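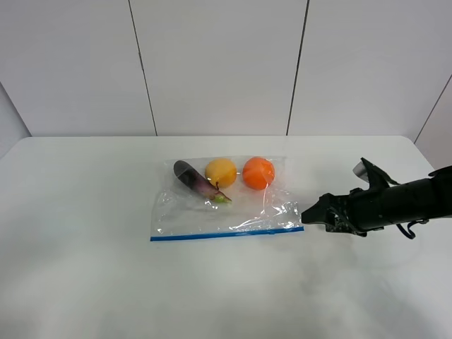

According to Cherry Mae Umali, the diet question on the intake form was answered honestly by most owners and was still close to useless, as "hay and some greens" could mean almost any diet a rabbit can be kept on. Her comment came during the review of the first draft, and it led us to split the results on feeding from the results on tooth wear. They are given separately below.

4.2 Diet history at intake

The Czarnecka clinic in Flerkcombe held 2,000 rabbit visit records for the study period. Many were repeat visits, nail trims or vaccinations with no oral exam noted, and these were set aside. From what was left we drew 200 rabbits with at least one full oral exam and a diet entry made on the same day. Where a rabbit had more than one such visit, the earliest was used.

Diet entries came in two forms. The older records have a free text line, filled in by the front desk from what the owner said at check-in. The newer ones use the Turnex intake module, which asks about hay, pellets, fresh food and treats as separate items and will not close until each has been answered. The change took place in October, partway through the period, and the staff did not go back and convert the old entries. We coded the free text ourselves using the Turnex headings. If an item was not mentioned it was coded as unknown and not as absent. This matters mostly for treats, which owners rarely bring up unless asked.

Fresh food gave the most trouble. Owners named lettuce, herbs, carrot tops, whole carrots, peppers and kitchen trimmings, often in one line with no amounts. Handfuls and bowls were the usual measures. We did not try to turn these into grams. An entry was coded as leafy, root or fruit, mixed, or unclear, and anything that two readers could not agree on went into the last group. Storage was not asked about on either form, so we cannot say how long food had been kept before feeding or whether it was washed.

Figure 3. Clear plastic bag with a blue closure strip, holding produce.

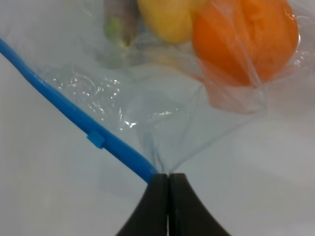
Mixed entries were the largest group in both the older and the newer records. Rabbits in the root or fruit group were more often listed as getting pellets without a set limit, and for that reason we do not treat fresh food type as a separate risk in the later tables. The two habits could not be pulled apart with the records we had.

4.3 Oral findings

Exams were done by 3 veterinarians. All of them used an otoscope in the awake rabbit first and moved to sedation only when the animal was off its food, drooling, or would not allow the back teeth to be seen. Findings were taken from the chart as written. Spurs on the lower cheek teeth were the most common entry, followed by incisor overgrowth. Some charts say only "teeth long" or "early points," and these were counted as mild change with no site given.

An awake exam will miss some disease at the back of the mouth. We expect the charts to understate cheek tooth problems, and more so in the calm, well-fed rabbits that were never sedated. Urszula Ziółkowski read the sedated cases a second time without seeing the diet entries. Her grading matched the chart in most of them, and where it did not, the chart grade was usually the lower one. The chart grades were kept in the main analysis so that awake and sedated exams would be handled the same way.

Recheck visits were less regular than the discharge sheets asked for. The clinic's advice after a cheek tooth trim was to come back in 3 months. Rabbits sent home on Birnetine were somewhat more likely to return on time, possibly because the refill had to be collected in person. Saturday slots filled first, and owners who could not get one sometimes let the recheck go until the rabbit stopped eating again. These late visits are coded as new complaints in the clinic system. We recoded them as rechecks when the same teeth were involved, and left them alone when the chart did not say which teeth had been trimmed.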